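Denuso gives the Cirnmont a new face and keeps quiet about the price

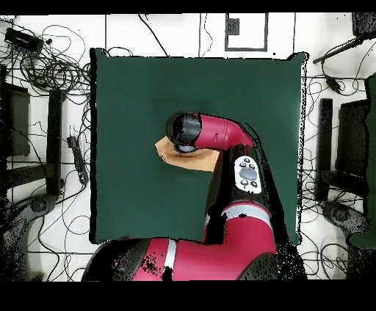
Denuso has taken the covers off the revised Cirnmont hatchback, four months before anyone will be allowed to buy one. The small five-door made its first public appearance in Clolcombe, at the opening of a shopping centre car park, and stood beside the pay machine for most of the afternoon.

The grille is bigger, as grilles must be, and the headlamps have been pulled back towards the wings to give what design chief Wolfram Schmieder called "a more awake expression". The old car did look as if it had been woken by a phone call. At the rear there are new lamps and a reshaped bumper, and the badge has moved up the tailgate by the width of a thumb.

Inside, the news is better. The heater controls are knobs again, after 2 years in which owners had to go through a touchscreen menu to clear the windscreen. "We listened to customers," said product manager Yi-chun Chow. Some of them had been fairly loud. There are 7 paint colours, 3 of them grey.

Nothing has changed under the bonnet. The 1566 cc petrol engine carries on with a five-speed manual gearbox, and the automatic remains an option on the dearer Wan trim, which also brings heated front seats and a centre armrest. Denuso says the suspension has been softened a little at the back. Anyone who has sat there over a speed hump will be glad of it.

Prices will follow "in due course", and order books open in September. Keisha Gallagher, who runs the Denuso showroom in Clolcombe, expects the entry model to cost slightly more than the present one – she has already begun discounting the six in her yard – and says most callers so far have asked about the knobs.

An estate version is not planned. Denuso said the same of the last one, shortly before launching it.

Last updated: 4.15pm

We use cookies to improve your visit. Accept all | Manage settings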